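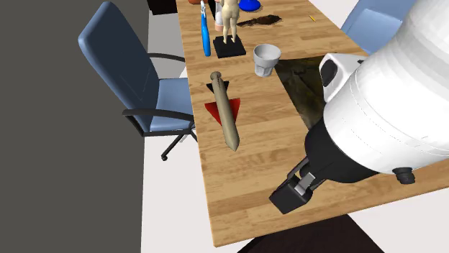 From: Geum-ok Nam
To: Prascombe Model Rocketry list
Date: November 19, 2021
Subject: Re: [prascombe-rocketry] Fins coming off on landing, what am I doing wrong?

Hi Lernon folks and everyone else,

So glad this came up, because fins are my favorite part of the whole hobby and I will happily talk about them until somebody takes the glue away from me. Quoting the original so people on the digest can follow along:

> I'm fairly new to this, second season. I've built three rockets
> from the same balsa kit and every one of them has lost a fin when
> it comes down. The chute opens fine, and it isn't coming in fast
> as far as I can tell. The break is always right at the tube and
> the fin itself is in one piece. I use plain wood glue, one line
> of it, and then paint the whole thing once it feels dry.
>
> Someone at the field told me to switch to epoxy and someone else
> told me epoxy is a waste on a small rocket. I'd like to know
> before I start the next one. Also, is it normal for balsa to
> look fuzzy after paint? Mine looks like a peach.

First of all, three rockets in your second season and the chute opening on all of them is great going! My first two came in like darts.

The bit about the fin being in one piece is the useful clue. Have a look at the root edge of the fin you found in the grass. If there's a clean strip of brown paper stuck to it, your glue did its job and what let go was the outer layer of the body tube. If you see bare wood with a shiny line of dried glue, the glue never got into the tube at all. From what you describe I would bet on the second one, but please look, I'd love to know.

If it's shiny, the tube was too slick. A lot of kit tubes have a smooth glassine layer on the outside and wood glue just sits on top of it. Mark your fin lines in pencil, then sand a narrow strip along each line with 220 until the shine is gone. You want it dull and a tiny bit furry. Don't go through to the next wrap. Wipe the dust off with a dry cloth and go.

Then do a double glue joint. It sounds fancy and it's so easy. Run a thin line of wood glue on the root edge of the fin, press it to the tube where it's going to live, and pull it right back off. Now both sides have a thin coat. Leave them alone for 8 minutes or so (I make tea). Put a second thin line on the fin, press it on, and it will grab almost at once. You can hold it straight with your fingers for the length of a song and it stays put. The first time I did this I couldn't stop wiggling it to see if it was real, and I do not recommend that part.

Next, fillets. You didn't mention any, so I'm guessing you skipped them, and I think they would help you more than any change of glue. Lay the rocket on its side so the joint makes a little valley facing up, run a bead down it, and smooth it with a damp fingertip in one pass. One pass! If you go back over it you'll raise ridges and then you'll be sanding those for an evening. Let it set with the valley level before you turn the tube to do the next one. Regular wood glue shrinks as it dries and can leave small pits, so I do two thin coats. The thicker molding and trim kind shrinks a lot less if you can find it. I've been using the Yook one from the hardware store by the bus depot and it's lovely stuff, though it skins over fast in a warm room.

On epoxy: both of your friends at the field have a point. For paper and balsa on the small motors, wood glue makes a joint stronger than the paper it's stuck to, so epoxy mostly adds weight, and it adds it at the tail, exactly where you don't want it. Once you're putting plywood or fiberglass fins on anything, or your motor mount is going to get hot and work hard, get the epoxy out. I have a Pruvard upscale with plywood fins through the wall of the tube and that one is epoxy inside and out. It's been up 36 times and has the same fins it started with, and I'm probably a little too proud of it.

Now for the question you didn't ask, which is grain. Hold a fin up to the light and see which way the lines run. They should follow the leading edge, so that they run outward from the tube. If they run along the tube, the fin will snap across the middle the first time it touches anything harder than a marshmallow. Yours are coming off whole so I think you've got this right, but kits do sometimes get die-cut crooked, and it's worth checking before you glue.

Also, fin shape! If your kit has fins that sweep back past the end of the tube, those tips hit the ground first every single time, and all of that load goes straight into the joint. You can have perfect glue and still lose one on a dry lake bed or a parking lot. Fins that end level with the tube, or a bit ahead of it, land so much more kindly. If you like the swept look (I do, I really do), try a slightly bigger chute or a longer shock cord. Mine are all at least 3 times the length of the body tube now, and I gave up on the short elastic that comes in the bag years ago.

And the peach fuzz. Yes, completely normal, and very fixable. Balsa soaks up paint and the fibers stand up. You need to fill it before any color goes near it. My order is:

Sand the fins with 320 before they go on the tube, and round the leading edges while you're there.

Brush on thinned wood filler, about as thick as heavy cream. Let it dry overnight.

Sand almost all of it off again. It'll feel wasteful.

Two light coats of filler primer, with sanding after each one.

Color, in thin coats, and stop before you think you're done.

If you do want to paint right after gluing, please wait. "Feels dry" isn't dry under a fillet. I give it a full day, and two in damp weather. Paint over soft glue traps the water in there and the joint stays rubbery for ages, and that could be part of your trouble too.

One more thing for everyone who was asking about alignment at the February meeting. I still have the card stock fin guides for the common tube sizes, and I finally drew up a four-fin version as well as the three. Print at full size with scaling turned off, check the ruler line along the bottom, and glue the sheet to some foam board before cutting. They slide down over the tube and hold the fins square while the glue sets. Write to me off list and I'll send the file. If you print it and the hole is too tight, shave the foam and leave the paper line alone.

Altitude bragging, briefly, as I promised to report back: the long skinny one with the new airfoiled fins went to 993 feet by the altimeter, on the same motor as before. Same nose, same everything, just rounded fronts and tapered backs. I was jumping up and down in a wet field. Go sand your fins, people!

Please do post back with what you find on that root edge, and tell us what you're building next.

Geum-ok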